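Speaker notes – Folding laundry at home with two arms
Ustside makers' evening, 20-minute slot

Opening. Say who I am and skip the history of Riva. The project started as one arm on a kitchen table and is now two arms on a rail in the spare room. The job is to take clothes from a basket, flatten them, fold them and stack them.

Picking. Most of the failures are at this stage. Thin cotton bunches up, and the fingers either miss it or take two items at once. Explain the wrist cameras – each arm has its own view, and the policy relies on it more than I expected.
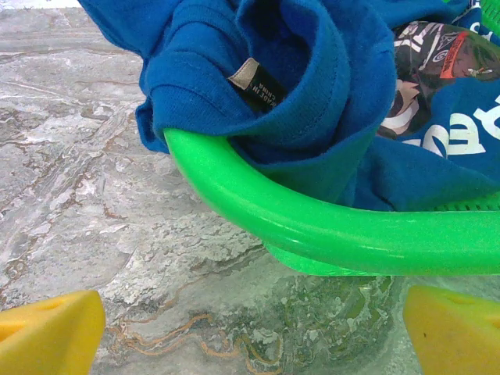
Wrist view, blue top over the rim of the basket.

Data. I recorded 1000 demonstrations by hand, mostly in January. The first 60 went in the bin because I kept changing my grip halfway. The set now stands at 3419 with the retakes. Mention that training went flat at 3000 and that adding thicker fabrics did more than adding volume.

Close range. Once cloth fills the wrist view there is little left to steer by. Go slow on this slide. The fix was to give the overhead camera more weight near contact.
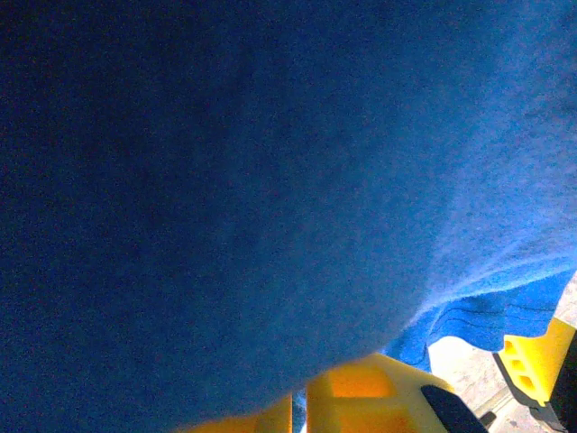
Korletey asked at the practice run whether a cheap force sensor in the fingertip would solve this sooner than another camera. Answer: probably yes, and it is next on the list. Wiring is the problem, the cable loops are full already.

Frame. Aluminum extrusion, both arms on one rail, walls papered with leftover roll. Floral was a poor choice for the first segmentation model and I would use plain paper next time. Keep this to one minute. 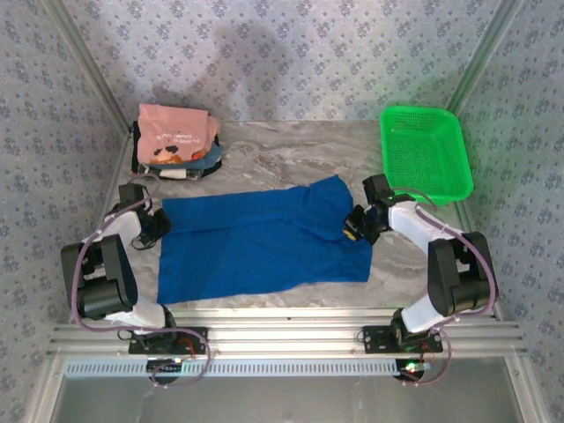 Both arms at the blue garment, folded pile at the back.

Demo. Run Wunovness from the laptop, shirts only. If a fold fails twice, stop and play the recording. Leave five minutes for questions and put the parts list up while people talk.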